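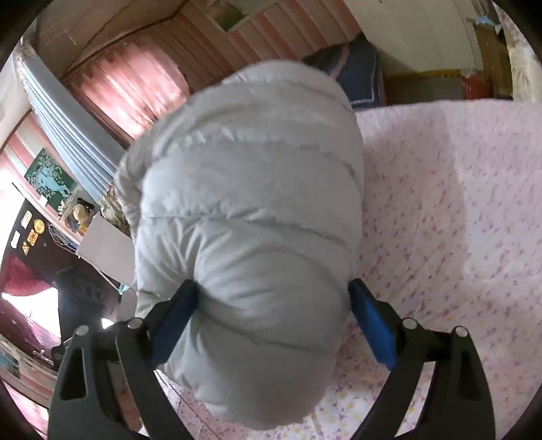 A gray quilted puffer on the spare-room bed, with the striped wall behind it.

Every October, when the first cold mornings come to Grisedberg, the calls start. People have pulled their winter coats out of a closet and found them flat as pancakes, or smelling of the attic, and they want to know if anything can be done. The woman who answers those calls has been cleaning, mending and storing other people's winter things for 14 years, out of a house at the bottom of the hill, and she was kind enough to give me most of an afternoon, plus two cups of tea and a slice of something with plums in it.

She asked me to leave her name out ("everybody who needs me has my number already, and I can't take on one more coat"), so I will. But I can tell you that she talks the way she works, unhurried, with her hands always in something.

We started in the spare room, where she does her sorting on the bed. I asked why the bed, when she has a perfectly good table downstairs.

"Oh, I tried the table for years," she said. "A puffer slides right off a table. You turn around to get your thread and it's on the floor. On a bed it sits where you put it. And a bed has a sheet on it, and you can wash a sheet every night if you want to, and I do, pretty near." The one she had down was pale pink with tiny flowers, and she told me it had come from her aunt's house in Trestunau, along with a box of pillowcases she has been using up ever since.

Puffers are most of her trade now. When she started it was wool, wool and more wool, with the odd sheepskin, and she misses it a little. Last season she took in 378 garments, which she knows because she writes each one down in a ledger with the owner's initials and what was in the pockets. (Mostly tissues. Once, a very old sandwich.)

"People are afraid of them," she said of the quilted coats. "They think if they wash it they'll ruin it, so they never wash it, and then the collar gets that shine. Washing is fine. It's the drying they get wrong. They take it out when the outside feels dry, and the inside is still wet as a sponge, and they hang it in the closet, and in a week they call me about the smell."

Her own method takes two days, sometimes longer for a long coat. It goes in the dryer on low, comes out, gets shaken and pinched along every seam to break up the clumps, and goes back in. She does this as many times as it takes. I asked how she knows when it's finished and she looked at me as if I'd asked how you know when you're hungry.

"You squeeze it. If there's a lump, you go again. My mother would have held it up to her cheek, and I do that too, but I don't like to tell customers."

Then there is the matter of folding, about which she has strong feelings. She doesn't care for the vacuum bags that shrink a coat to the size of a phone book. A customer from Sangkhawat Street brought her one that had spent three summers that way, and she says it never did fluff back up as it should, no matter what she tried. She gathers a puffer up loosely, sleeves tucked in, and slips it into a cotton pillowcase, tied at the neck with a bit of tape.

"It looks like a fat little ghost," she said. "The whole closet is full of fat little ghosts by June."

She charges 40 dollars for the season, which covers cleaning, small repairs and the pillowcase, and she hasn't raised it in a long while, though her sister thinks she should. The sister does the books for a fabric shop called Dritivier and has opinions about prices. They have agreed not to discuss it at dinner.

Before I left I mentioned my own coat, which has a torn pocket and has had one for, I'm ashamed to say, several winters. She put out her hand for it before I'd finished the sentence, turned the pocket inside out, and clicked her tongue.

"Leave it with me," she said. "You can borrow a cardigan to go home in. Bring it back when you come for the coat, and bring the cake plate too, I'm going to send some of this with you."

Dec 24, 2025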